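24 Jan 2022

Table day, finally. I've been putting it off since September, when I swore I'd stop using the round white one as a dumping ground, and of course it went straight back to being a dumping ground. It's the shape, I think. A square table has corners and you can push things into a corner and feel tidy, but on a round one everything just drifts to the middle and stays there.

So after lunch I put the radio on and went at it. Mail first (mostly catalogs, plus a letter from Fogh about the boiler plan, which is 2988 on the reference line and I'm writing that down here so I can't lose it again). Then pens. So many pens! I tried every one of them on the back of a Drollier catalog and threw out the ones that only scratched. Then a glove, a spare key I don't recognize, and two batteries that I'm keeping even though I have no idea if they're any good.

The top cleaned up beautifully. I used the Stonirer spray, the one that smells like a swimming pool, and then went over it with a dry cloth, and with the lamp on it the shine is almost too much. I'd forgotten it could look like that. I even got down on the carpet and did the base, where the dust settles in a ring and then sort of felts itself together. My knees are still complaining. The carpet being dark gray, every bit of fluff I knocked off showed up like snow, so out came the vacuum too, and that was another half hour gone.

I had big plans for what goes back on it. A bowl, maybe that blue Girnetti one from the sale, and nothing else. Well. By four the orange bag was back, because I can't throw out a decent plastic bag, and next to it the little bottle with the yellow cap, which lives there so I'll see it, and the small clear container too. I did try them all on the shelf and it felt wrong. Things that small vanish on a shelf.

Still, it's a huge improvement and I can put a plate down without moving anything first. Soup there tonight, with the heel of the bread. Tomorrow the hall closet, or at least the bottom of it, where the boots are. Must also buy bags for the vacuum, I used the last one.

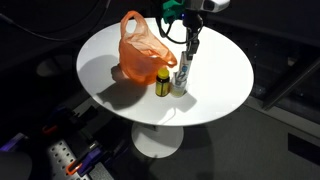
Marielle wrote back that a bowl would only fill up with keys and receipts inside a week, and that she gave up on hers and put a plant there, a big one, so there's no room left for anything else.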